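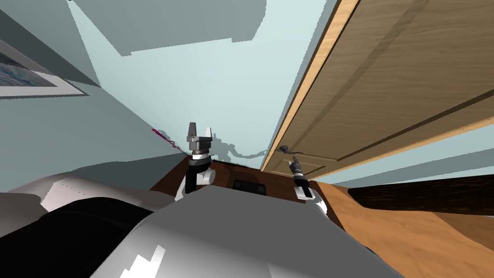
Filed under: Work diary

1/3/23

First day back. I spent most of it on the simulated apartment, the room with the blue-gray wall and the wood counter. The small black thing on the counter is the target for the pickup test. The robot has a gripper on either side of it and should be able to manage a flat object with square edges.

Ran 300 tries on the Jurkier planner before lunch. 41 ended with the object lifted and held. In May we were at 12 out of the same number, so it is better, but I would not let it clear my kitchen.

My sister-in-law asked over the holidays when she can buy one to do the dishes. I told her not soon. Picking up one thing from a bare stretch of counter is still a morning's work for us, and a sink full of plates is a different job. Shop floors are closer. Cadport has had a bin-sorting arm going on one line since the fall, but every bin is the same and sits in the same place. Homes aren't like that.

The lever handle on the door is next. Oda wants doors in the spring demo – I think that is early. Pushing down and pulling back at the same time is harder than it sounds.

Left a batch of roughly 900 running on the Jikitz machine overnight. Need to fix the wrist limits tomorrow and order a new chair.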